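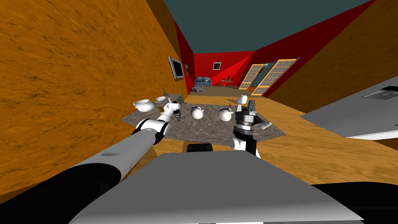
Kengate Student Robotics Forum > Simulation Track > Kitchen Task, Round Two

kengate_track_lead
Teams are reminded that the simulation round closes in August. Each team may submit 20 scored runs of the kitchen task. Runs made in practice mode are not limited and are not reviewed. Please post questions on the rules in this thread so that all teams receive the same answer.

hullard_team_b
Our club requests a ruling on contact. In our last set of runs the right gripper touched a teapot while the left arm was working, and the scorer took off 14 points. The teapot did not fall. We believe a light touch should carry no penalty.
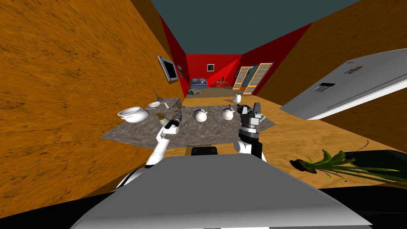
The rule sheet speaks only of objects that are "disturbed." It does not define the word, and our members read it to mean tipped or dropped.

dudis_robotics
We respectfully disagree. Our team rewrote its arm planner in order to keep the idle gripper clear of the table, and that work cost us time on every run. A change in the rule at this stage would favor teams that did not do so.

villalba_sim_club
We side with Hullard on the wording and with Dudis on the timing. The definition should be fixed now – but for the next round only.

A separate matter: our runs stop at 400 seconds even when the arms are still moving toward an object.

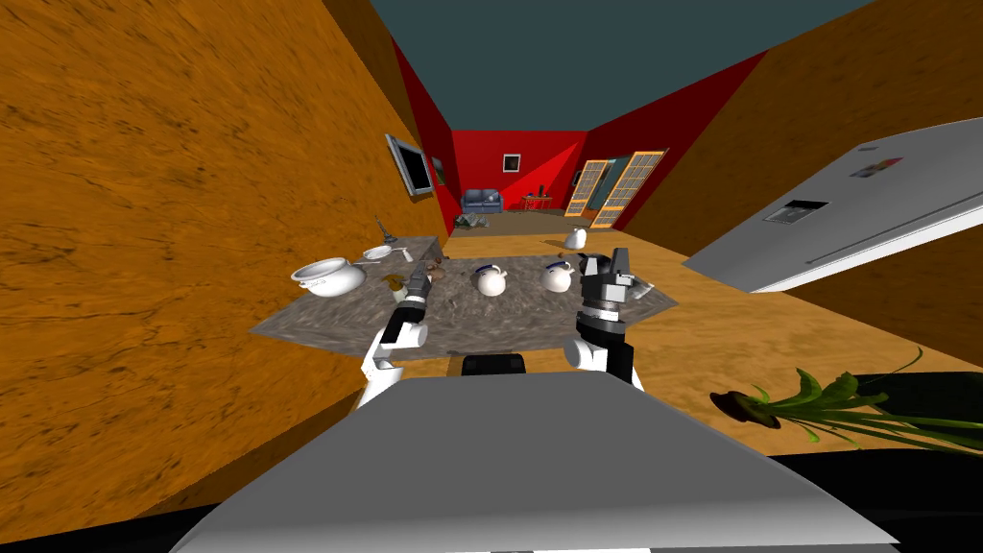 We had understood that a motion already started would be allowed to finish. Is the limit firm?

kengate_track_lead
The limit is firm. On contact, the present scoring stands for this round. Any object moved from its starting pose is counted as disturbed, whether or not it remains upright. Hullard may file an appeal with the run number attached.

hullard_team_b
The run is number 106. We accept the ruling on the time limit but do not agree that the contact rule was clear, and we will file.

dudis_robotics
For teams having trouble with the bread: we set the wrist angle before the approach and close the fingers slowly. The view from above the gripper was of more use to us than the wide view.
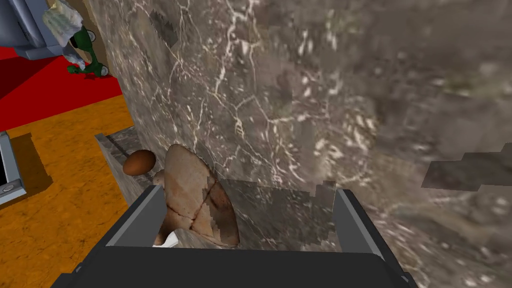

Submission Checklist (posted by kengate_track_lead)
Run log, one file per run
Planner settings used for the scored runs
Team name as registered
Appeals sent separately, with the run number in the subject line

villalba_sim_club
Received, thank you. May the planner settings be sent once if they did not change between runs?

kengate_track_lead
Yes. One copy is sufficient.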